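Incidencia 217 — Éxito declarado sin recogida de la pulsera (tarea del joyero, dos brazos)
Proyecto: Flondov
Componente: evaluador de episodios / política bimanual
Prioridad: alta
Abierta por: Akua Bonsu
Estado: resuelta, pendiente de repetir la tabla de resultados

Resumen
El evaluador marca como correctos episodios en los que la pulsera sigue sobre la mesa. De 3000 episodios simulados con la política de referencia, 78 presentan el indicador de éxito activado y la pulsera fuera del joyero en el último paso. El error infla la tasa que comparamos con la del método Bíró, de modo que esa tabla no debe circular hasta cerrar la incidencia.

Entorno
Simulador en la rama estable, física a paso fijo, semilla por episodio. Observación: una vista de muñeca por brazo, con lente de gran angular, y vistas externas. Escena con joyero, bandeja extraíble y pulsera. La vista de muñeca entra en la política sin rectificar.
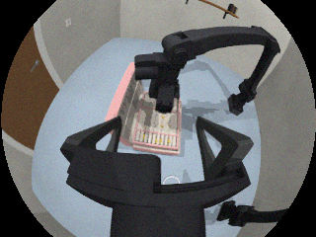

Pasos para reproducir
1. Cargar la configuración de evaluación del joyero con dos brazos.
2. Fijar cualquiera de las semillas de la lista adjunta.
3. Ejecutar la política de referencia hasta el indicador de éxito.
4. Leer la pose final de la pulsera y compararla con el volumen interior del joyero.

Resultado esperado: indicador inactivo si la pulsera queda fuera de ese volumen.
Resultado obtenido: indicador activo.

Comprobaciones
Primera hipótesis: desfase entre el render y el estado físico. Se volcaron las poses de todos los objetos en cada paso y se proyectaron sobre la vista externa. Coinciden. Descartada. 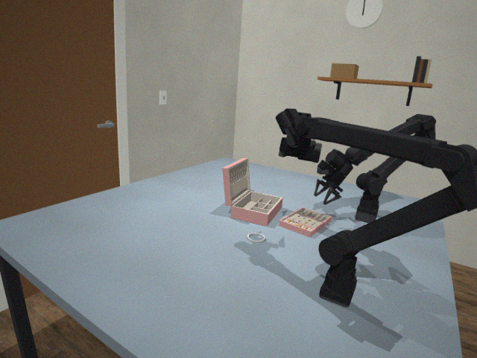

Segunda hipótesis: colisión mal generada en la pulsera. La malla es un aro delgado y la descomposición convexa podía cerrar el hueco central. Se revisó: el hueco se conserva. Descartada también, aunque dejo anotado que el número de piezas convexas es excesivo y ralentiza el paso de física.

Tercera hipótesis: la condición de éxito. La función comprueba la distancia entre el centro de la pulsera y el origen del joyero, con un umbral de 15 cm. El origen del modelo está en la base, no en el centro del compartimento, y el umbral alcanza una franja de mesa por delante de la caja. Cualquier pulsera en esa franja cuenta como guardada. La condición sobre la bandeja sí usa contacto y se evalúa bien.
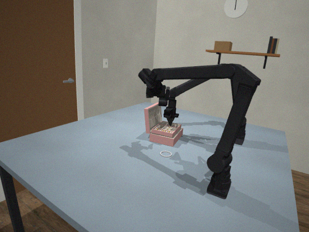
Skirnport, junio
Reproducido en el segundo nodo con los mismos controladores. El recuento es idéntico, lo que descarta un efecto de la máquina. Akua Bonsu propone sustituir la distancia por dos condiciones simultáneas: centro de la pulsera dentro de la caja orientada del compartimento y ausencia de contacto con la mesa. Aplicado en una rama aparte.

Nota sobre el orden de las subtareas: la política no impone ninguno. En parte de los episodios afectados el brazo más alejado se ocupa primero de la bandeja y el otro permanece elevado. Como la comprobación se ejecuta en cada paso, el episodio puede terminar antes de que empiece la segunda subtarea. No es un fallo de la política y no debe contabilizarse como tal. 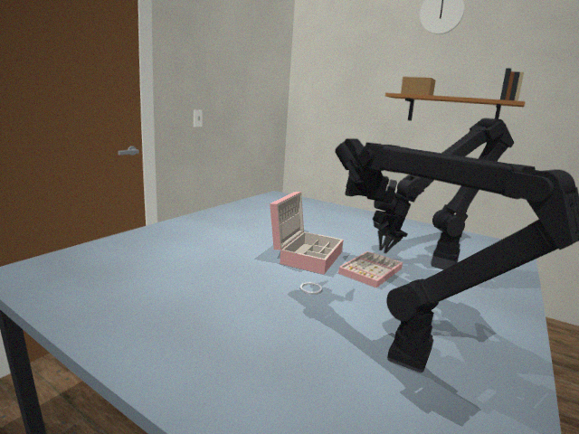
La corrección se validó contra los estados guardados, sin volver a ejecutar la política. Se añadió además una prueba unitaria con tres poses de la pulsera: dentro del compartimento, apoyada en el borde y sobre la mesa. Para la última se tomó una disposición como la de esta vista, con el aro plano delante del joyero y la bandeja a la derecha de la caja. La función antigua devuelve verdadero en ese caso; la nueva, falso. Con la pose sobre el borde ambas devuelven falso, pero conviene ampliar la prueba con más orientaciones.

Pendiente
— Repetir la evaluación completa. Los episodios terminados antes de tiempo no se pueden recuperar a partir de los estados guardados.
— Recalcular la comparación con Bíró usando la misma función en ambos métodos.
— Avisar al grupo de Flovville, que copió el evaluador antes del cambio.
— Abrir incidencia aparte para la descomposición convexa del aro.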